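Ticket 3430 – Audio drops out and captions drift on oral history page
Project: Voices from Hudside
Status: Resolved, watching
Opened: Tue 5 July

Hello again from the story desk! We're so close to putting the Hudside series online and I'm thrilled with how it reads, but the audio is fighting us. The series is a set of long interviews with families who left the valley when the border post closed, plus a few who stayed put and watched the neighbors go. Each page has the written story on top and the full recording underneath, with captions in two languages.

What happens: on the page for the Aerts family, the recording plays fine at first and then the captions start to slide. By the part where the grandmother talks about the bakery that served both sides of the border, the English captions are a full sentence ahead of her. The captions in her own language stay right where they should. On a phone it's worse, and the sound cuts out for a moment whenever the next chapter loads.

What I expected: captions that match the voice, in both languages, all the way to the end.

What I've tried so far:
Cleared the cache and reloaded. No change.
Opened the page in a second browser. Same drift, same spot.
Swapped the English caption file for the one from our backup. Same drift.
Played the recording by itself, outside the page. Perfect from start to finish, and what a voice she has!

Reply from Kiststead support

Thanks for such a clear write-up, it saved us a round of questions. We can see the drift on our side too. Could you send the caption file exactly as it left your translator, before anyone on your team opened it? Also, please tell us if the recording was trimmed at any point after the English captions were made.

Story desk

File attached. And you may be on to something with the trimming. We cut a stretch near the start where the family asked us to leave out the name of their old street. It's a promise we made in the kitchen before we ever pressed record, so that part has to stay out. I thought both caption files were redone after the cut. I'm going through our edit notes now.
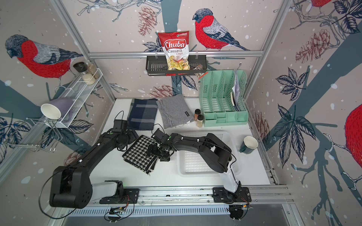

Found it in the notes. The cut was made in October, the captions in the family's language were redone the same week, and the English ones never were. So the English file still belongs to the longer recording. I feel a bit silly, but also really happy to have something solid to chase.

I also checked the other interviews while I was in there. The schoolteacher's is fine, and so is the one with the two brothers who ended up on opposite sides of the checkpoint (if you only have time for one, listen to that one). It's just the Aerts page.

Reply from Kiststead support

Great detective work. That explains the captions. You can shift everything after the cut in one go:

1. Open the English file in the Dineo caption editor.
2. Go to line 40, the first line after the missing stretch.
3. Choose "Shift from here" and enter minus 324 seconds.
4. Delete the lines that belong to the removed part.
5. Save as a new version and attach it to the page.

Please do step 4 even if those lines look hidden. They would still show up in the page's search box, and from what you wrote, you don't want that street name turning up there.

The sound cutting out on phones is a separate matter. Your page is set to load each chapter as its own file. Under Player settings, turn on "Load next chapter early" and test again.

Story desk

Oh, I'm so glad you mentioned the search box – I would never have looked there. The lines are deleted, and I searched for the street in both languages and got nothing back.

The shift worked! I listened to the whole thing with the captions on, and every line lands where it should, including the long silence before she starts on the bridge story. I'd been worried about that silence. The captions stay blank, as they ought to, and you can hear the clock in her kitchen.

Phone test: no dropouts on mine with the new setting. On an older tablet there was a tiny hiccup going into chapter 2, then nothing after that. I can live with it for now, but a lot of our readers in the valley use older machines, so I'd love to know if it can be smoothed out.

Reply from Kiststead support

For the tablet, try saving the chapters at the lower sound quality. Speech holds up very well there. Keep the originals in your archive folder and only swap the copies on the page. We'll leave the ticket in watching status so you can write back here without opening a new one.

Story desk

Done, and the hiccup is gone on the tablet as well. She sounds just as warm as before. The family is listening to the page tonight before we make it public, and I've asked them to check the translation of the bakery part too. If they want any wording changed, I'll edit the text only and leave the timings alone. Thank you so much for sticking with this one!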